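Subject: [residents-list] Bulky waste and the basement stores at Rillesell House

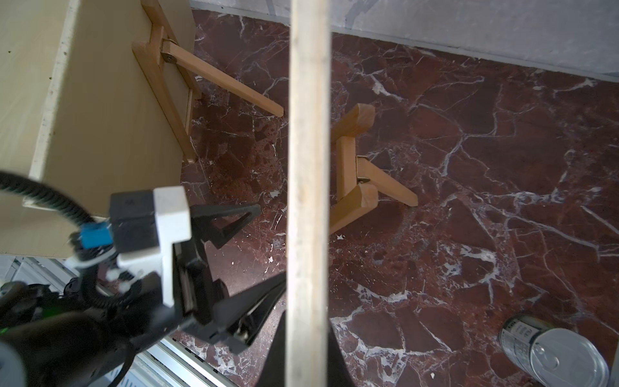
Category: Building services / Storage and refuse

Dear residents,

Thank you to those who wrote in about the basement stores. The managing office has now agreed the following with Pramar, who hold the refuse contract for the building.

A bulky collection will take place in the last week of May. Items should be brought to the rear yard by 21:00 on the evening before, and each one must carry a label with the flat number. Folding tables and chairs are accepted if they are tied shut. Mattresses, paint and fridges are not accepted and must be booked separately with Pramar under account reference 2404.

Over 40 households share the stores, and the corridor must be kept clear at all times. Anything left there after the collection will be moved to the Bellach depot and held for 20 days. The cost of moving it will be charged to the flat concerned - where the owner is known.

With regard to the question quoted below, padlocks may be changed by residents themselves. A spare key should be handed to the office in a sealed envelope.

Yours faithfully,
Valbona Yordanov
Managing Office, Rillesell House

> From: Omerović, Flat 12
> To: residents-list
>
> Dear all,
> The lock on our store has seized and I should like to replace it before the summer. Is permission needed, or may we simply fit a new one? I would also be glad to know when the next bulky collection is planned, as the last notice did not give a time.
> With kind regards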